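Grotetti Editions to release signed Coastal Command print

EKVILLE, Thursday – Grotetti Editions will release a limited edition print by aviation artist Kumiko Murakami in June. The work, titled Morning Patrol, Pralley Sound, shows two Short Sunderland flying boats leaving their moorings at first light.

The edition is limited to 575 numbered copies. A further 81 artist's proofs will be issued with a pencil remarque in the lower margin. All copies are signed by the artist.

The image measures 640 mm by 400 mm and is printed by offset lithography on 300 gsm acid-free stock, using light-fast inks. Colour proofing was completed at the Morelli print works in four rounds, the last of which corrected the grey of the upper hull surfaces.

Murakami worked from maintenance drawings and squadron records. Float struts, mooring bollards and aerial positions follow the wartime standard for the mark depicted.

Prints are supplied flat between rigid boards. Rolled tubes are available on request for overseas orders. Each copy comes with a certificate bearing the edition number.

3 comments
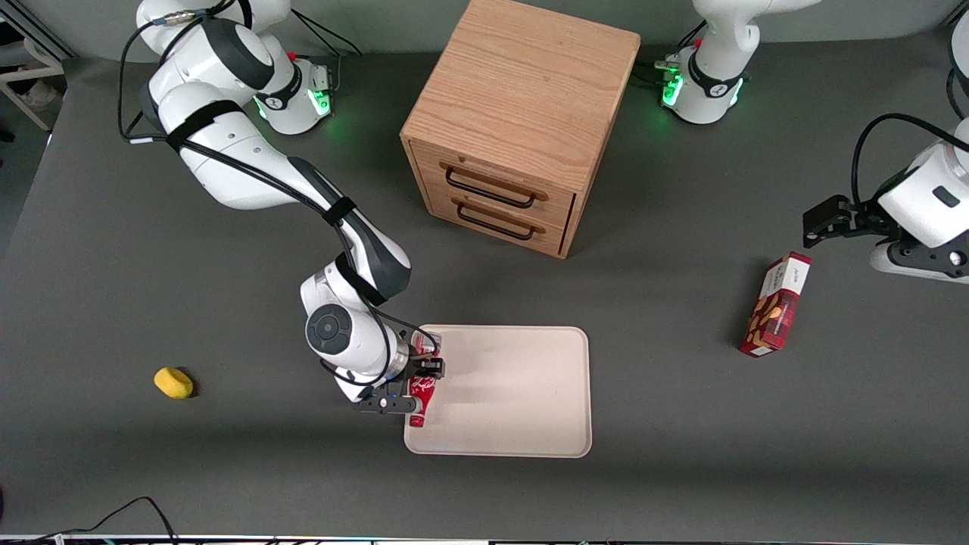
Framing is offered in two mouldings, dark oak and matte black, with a double mount and conservation glass. Framed orders will be dispatched after unframed orders and cannot be sent outside the country.

The original oil will be on display at the Grotetti gallery, Ekville, for the month of release. Reservations are open to existing subscribers now and to the general public from 9 am on Thursday. Trade enquiries should be directed to the Ekville office.

14 shares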